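Section 4: Loading your Midtbø bookcase

So the bookcase is up, it's screwed to the wall, and you've put the tools away. Great! If you skipped the wall bracket because it looked fiddly, please go back to Section 3 and do it now. I'll wait.

I put together the Midtbø in my own study and then wrote these pages from my notes, so you're getting the order I ended up with after loading it twice. The first time I filled it straight from the moving boxes and had to pull half of it down again.

What you need
A soft dry cloth
A pencil
The felt pads from bag 2
Your books, sorted into piles by height

Checking the boards

1. Press down on the middle of each shelf board with your palm. It should sit flat on its pins and not rock. If it rocks, lift the board out and push the pin at that corner in until it stops.

2. Wipe the boards and the inside of the side panels. White shows every bit of drilling dust, and once the books are in you won't want to do this again.

3. Stick a felt pad under anything glass or ceramic you plan to keep up there. Bag 2 has plenty.

Caution: Don't drag heavy books across the board. Lift them in. I have one long gray scuff from a dictionary and it's never coming out.

Filling the upper shelf

4. Start with your tallest book and stand it right up against the left side panel. The panel does the work of a bookend, so the row has something solid to lean on.

5. Add the rest one at a time, spines out, sliding each one left until it touches its neighbor. I don't bother with color order. Mine are mostly programming and robotics books, some with Chinese titles and some with English, and I'd much rather have the C++ one next to the SLAM one than have a rainbow I can't find anything in.

6. Finish the row with your widest, stiffest book. You can turn this last one so the cover faces out, which looks nice if you like the artwork (I do!).

7. Leave the right-hand part of the shelf open for now. A short row pushed left is easier to get at than a full one, and you'll want the room for the next part.
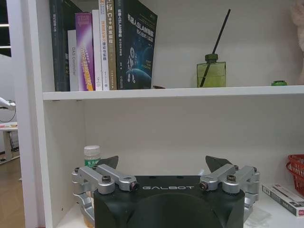

Adding a diffuser or other small things

8. Pick a spot a good hand's width from the books. I use a Trillness reed diffuser, in a square green glass bottle, and I like it well over on the right. Any bottle with a flat base will do.

9. Set the bottle down on its felt pad before you put a reed in. Reeds drip, and the oil can dull the finish on the board. If you do spill some, blot it up right away — don't rub — and then wipe with a damp cloth.

10. Put in one reed to begin with. A single stick is plenty for a small room, and you can always add more later. Lean it away from the books and check that the tip isn't sitting against a page or a spine.

Note: Loose caps, cable ends and other little bits tend to gather on an open shelf. The Cillel tray (part 212, sold separately) fits the depth of the board if you want to corral them. I keep meaning to use mine.

The lower shelf

11. Save the heavy stuff for down here: binders, atlases, the big cookbooks. Spread the weight along the whole board and keep the heaviest things near the side panels.

12. Come back in a couple of weeks and check the pins again. Boards settle a little under load, and mine needed one more push on the left.

Spare parts

Extra pins come in a small bag, order number 2326, from the Balow parts counter. Replacement shelf boards are order number 499. Have the width of your bookcase handy when you order, measured on the inside, panel to panel. I measured the outside, and the board I got is now holding up seedlings in the garage.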